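Ticket: Mokska ingest - episodes stuck in "pending sync" after store shift
Queue: Capture / field
Priority: 2
Status: open, waiting on Cabello build
Component: headset recorder, uploader

Summary
Store shift at the Flonier supermarket, shelf-to-box task. 2772 episodes recorded, uploader only takes the first 1000 and then sits there. No error on the tablet. Progress bar just stays put. Need these in before the next training run in October.

Setup
Head camera on the operator, bare hands, no gloves, no wrist sensors. Pastell recorder on the belt pack. Cabello uploader on the tablet, store wifi first, then tethered to a phone. Same result on both.

Steps to reproduce
Record a normal shift, all tasks in one session.
Dock the belt pack, open the uploader, hit Sync all.
Wait. Count climbs to 1000, stops.
Cancel, hit Sync all again. Starts at 0, goes to 1000 again, and it's the same 1000.

Log

8:40 - Docked, sync started. Looked fine.

9:15 - Stuck. Restarted the tablet. Same.

9:30 - Checked disk on the belt pack, plenty of room. Checksums OK on the files I spot checked. So the recordings are good, it's the uploader.

10:05 - Tried a different cable. No change. Tried the other dock. No change.

10:20 - Noticed the list in the uploader only has one page. Guessing it asks Mokska for the session manifest, gets page one back, never asks for page two. Would explain the round number. Can someone on the Cabello side confirm?

10:50 - Workaround: split the session by hand into 3 folders, each under the limit, gave each one its own session ID. First folder went through all the way. Second is going now.

11:25 - Second folder done. Third failed right away, "manifest mismatch". My fault, I had copied the calibration file from the wrong day. Put the right one in, restarted.

11:40 - Third folder uploading.

12:10 - All in. Mokska shows 2772. But see below, not closing this.

New problem, probaly related
Episode boundaries look shifted in the third folder. Clip is labeled "place in box" but the hands are still going out to the shelf. Label is early by a couple seconds from what I can tell. Folders one and two look right on the clips I opened.

Two ideas:
a) the new session ID reset the clock offset, and the labels came along with the old one
b) the operator's voice marks were late to begin with and we never noticed

Leaning a). If it was b) it would show up in the other folders too.

Why it matters: the policy learns reach, grasp, lift, place as separate pieces. If a chunk of reaches gets tagged as placing, it'll try to let go before it has hold of anything. We had this on the pantry set and it took a week to find. Please nobody train on folder three until this is sorted. I've set the hold flag in Mokska but the flag doesn't stop a manual export.

Still from one of the bad clips, bread section, tagged "place in box":
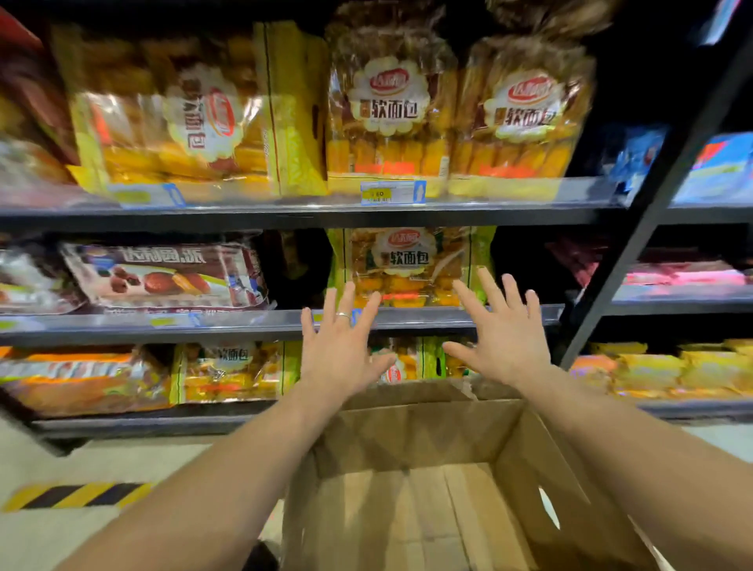

Posted by: field capture desk, 1:35 PM
Attached to ticket, 1 file

Hands are out at the middle shelf either side of the yellow-green soft bread bag, and the box down below is empty. Should be tagged "reach". The video itself is OK for training - both hands in view, box in view, Dali Yuan logo readable on the package. So no re-shoot, only the labels need moving.

To do
- Cabello: fix the paging in the uploader, or at least show an error when it stops short
- Cabello: keep the clock offset when a session gets split
- Mokska: make the hold flag block manual export as well
- Me: go thru folder three and write down the shift on a few clips from the start, middle and end. If it's the same everywhere we can fix it with a script. If it drifts, hand relabel, and I'll need another person on that

2:20 - Checked a few from the start of folder three. Shift is the same on all of them so far. Good sign. Doing the middle next.

2:45 - Middle is the same too. Still have to do the end. Don't wipe the belt pack, orignals are only on there and in Mokska. Leaving it docked, powered on.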